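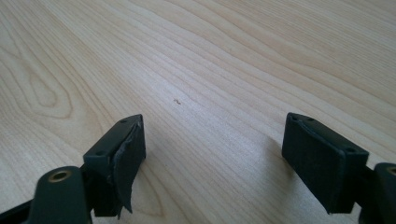 상판 검사 공정 자동화 경과 및 작업 분장 변경

Butomitz 공장 마감동의 상판 이물 제거 작업이 9월 11일부터 그리퍼 방식으로 전환되었다. 대상은 밝은색 무늬목 상판이며, 도장 전 단계에서 표면에 남은 실, 털, 섬유 부스러기를 집어내는 작업이다. 기존에는 작업자가 사광 조명 아래에서 육안으로 찾아 핀셋으로 제거하였다. Mancuso 라인과 Iston 라인에 우선 적용하고, Plullbridge 라인은 12월에 검토한다.

적용 범위
평면 상판만 해당한다. 모서리 가공품과 곡면 부재는 종전대로 수작업으로 처리한다. 에어 블로잉은 유지하되, 블로잉 후에도 남는 이물만 그리퍼로 집는다. 무늬결이 타원형으로 겹치는 부위는 짙은 결선과 가는 섬유의 구분이 어려워 오검출이 집중된다. 해당 부위의 판정은 작업자 확인을 거친 뒤 확정한다.

핑거 패드 관리
마모가 가장 빠른 부분은 핑거 안쪽 면의 검은색 피복이다. 좌우가 같은 속도로 닳지 않는다. 한쪽은 매끈한데 반대쪽은 윗단부터 주름이 잡히고 말려 블록 아래로 찢어진 채 늘어지는 경우가 있다. 이 상태에서는 파지면이 고르지 않아 짧은 섬유를 놓치기 쉽고, 늘어진 조각이 상판에 닿을 수 있다. 점검 주기는 파지 1000회, 교체 주기는 2000회로 정한다. 주기 전이라도 피복이 들뜬 것이 확인되면 즉시 교체한다. 한쪽만 손상되어도 좌우를 함께 교체하고, 교체 후에는 핑거 간격을 다시 맞춘다. 들뜬 피복을 접착제로 다시 붙여 사용하는 것은 금지한다. 접착제 잔여물이 무늬목에 묻으면 도장 불량으로 이어진다.

인원 및 직무
마감동 검사 인원 일곱 명은 감원 없이 유지한다. 다섯 명은 판정 확인과 곡면 부재 수작업을 맡고, 두 명은 패드 점검과 간격 조정을 맡는다. 장시간 고개를 숙이고 하던 핀셋 작업은 줄었으나 화면 확인 시간이 늘었다. 눈의 피로를 호소하는 의견이 접수되어 확인석 교대 간격을 단축하였다. 정비 담당으로 옮긴 인원의 직무 등급은 아직 확정되지 않았다.

공정기술 담당 Pierina Grasso는 현장 설명회에서 다음과 같이 답변하였다. "집는 동작은 기계에 맡길 수 있습니다. 결인지 이물인지 애매한 것은 당분간 사람이 봐야 하고, 그 시간도 표준 작업 시간에 넣어야 합니다." 현재 표준 작업 시간에는 확인 시간이 별도 항목으로 잡혀 있지 않다. 개정안은 라인별 의견을 받은 뒤 작성한다.

패드 재고는 마감동 공구실에서 수령하며, 교체 내역은 라인별 점검표에 좌우를 구분하여 기입한다. 피복 손상 부품은 폐기하지 말고 공정기술팀에 반납한다.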